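Standard Finish Names Would Save More Furniture Than Another Recycling Target

Ask three suppliers for a "natural oak" worktop and the delivered surfaces will differ in color, sheen and grain direction. The name describes a marketing category. It carries no measurable value, and a buyer who needs one replacement panel four years later has nothing to order against.

I manage interior specifications for rental housing. Our stock list at Grullidstead holds 1,813 surface items, counting doors, shelves, worktops and tabletops. Of these, 474 have a finish name that no longer appears in any supplier's catalog. When one is damaged, the usual remedy is to replace the whole matching set.
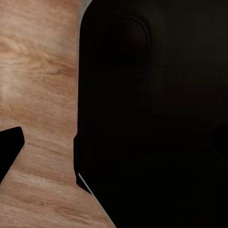 Light tan wood grain, with swirls giving way to horizontal streaks.

Paint solved this problem long ago. A paint code refers to a formula, and the formula can be mixed again. Wood-look surfaces could be handled the same way with a short record: a color reading under a stated light source, a gloss value, the grain direction and the pattern repeat length. All of these can be taken with ordinary shop instruments.

The objection from manufacturers is that real timber varies. It does, and a tolerance band exists for that purpose. Printed and stained surfaces vary far less, and they make up most of what we buy.

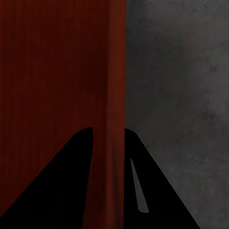

By Cristóbal Vergara
Materials and Maintenance | October 28, 2026

The second objection is cost. Arnbridge, which supplies our shelving, quoted a small charge per batch for printing finish data on the back of each panel. Clendum already records the same data internally and declines to release it. In both cases the measurement is cheap or already done. What is missing is an obligation to publish.

I would start with a rule covering panels sold in lots of more than 10. The code should be on the panel itself, since paperwork is lost at the first change of tenant. It should stay valid for the life of the product, including after the finish is withdrawn. Edge strips need their own code, as they are often made separately and fade at a different rate.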